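Contemporary Fiction, Unit 5: Characters Who Carry a Novel
Handout for the second half of term

Instructor: Nayeli Muñoz

Reading for this unit: Inger Vigfúsdóttir, The Ferry Clerk (358 pages). Read through the end of Part Two before the first meeting. Page numbers below are to the paperback on reserve.

1. Flat and round, again

We used these terms in Unit 2. A flat character can be summed up in a sentence and stays that way. A round character can surprise us and still be believed. Flat is not an insult. Most novels need several flat characters, and a few very good ones have a flat character at the center.

In The Ferry Clerk, the harbor master is flat. He counts tickets and complains about fog. Serra, the clerk, looks flat for the first sixty pages or so.

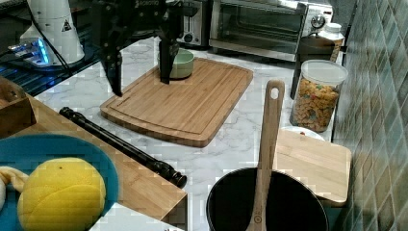

The change comes on page 223, when she lets the Nallville boat leave without its mail. Look at how little Vigfúsdóttir explains. We get no thoughts from Serra in that chapter, only what she does with the sack and what she tells the crew. Compare the earlier chapters, where we are told her opinion of nearly everyone who buys a ticket.

2. Who is telling us

The narrator is Serra's nephew, writing long after the ferry has closed. He was a child for most of the events and absent for the rest. Mark any passage where he reports something he could not have witnessed. There are more in Part Two than in Part One, and the tone shifts when they start.

Terms to know:
Reliable narrator
Peripheral narrator
Free indirect style
Reported speech
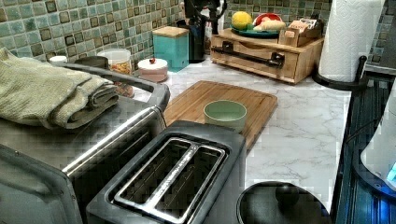

3. Minor characters and how they are introduced

Eyvindur Bisgaard's essay "Names at the Door" (in the course packet) sorts introductions by what comes first: a name, a voice, or an action. He argues that readers remember the third group longest. Test this against your own memory of the novel before you go back to check.

Rivley, the brother, is spoken of for nine chapters before he walks in. By then we have heard three accounts of him and they don't agree. Bisgaard calls this a delayed entrance.

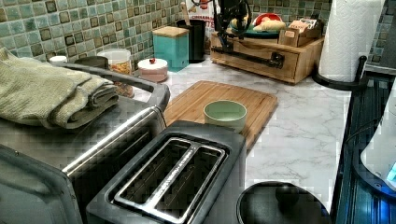
Watch for a second delayed entrance in Part Three. It is handled differently, and several people in last year's section missed it.

4. Written work

Choose one minor character. In two pages, describe how the character is introduced and what the novel would lose without him or her. Quote at least twice. Do not summarize the plot.

Due February 8, 2019, on paper, at the start of class.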